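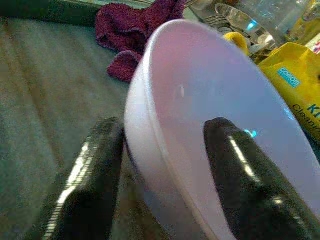 Telma Espinoza keeps asking me why we bother with a rim grasp at all when a suction cup would be quicker to set up, and she's right about the quicker part. But our whole question on the Gesov study is whether a policy can learn to tilt a dish before it lifts, and you can't learn much about tilting from a cup stuck to the bottom of a bowl! So, fingers it is.

4. Recording a rim-grasp episode

1. Home the arm and open the gripper all the way. I like to wipe the fingertips first (a dry cloth is fine).

2. Start the recorder before you touch the controls. I forget this one more than I'd like to admit.

3. Bring the gripper in so one finger goes inside the bowl and the other stays outside, with the rim between them.

4. Close slowly until both fingers touch the wall, then stop. On our arm that's a force setting of 12 in the Alto panel.

5. Tilt first, lift second. Hold the tilt for 3 seconds so the wrist camera gets a steady stretch of video.

6. Set the bowl down, open up, back away and press Save.

Note: leave the clutter where it is. Our first batch was shot on a bare counter, and the policy we trained on it fell apart as soon as a towel showed up. Mixing in 40 messy episodes helped more than any tuning I did in November.

Caution: don't keep closing once the wall starts to bend. Thin plastic pops out sideways and the arm will happily chase it.

If a grasp slips, keep the episode and tag it "slip". Nicanor wants those for the failure set, and he'll come looking for them.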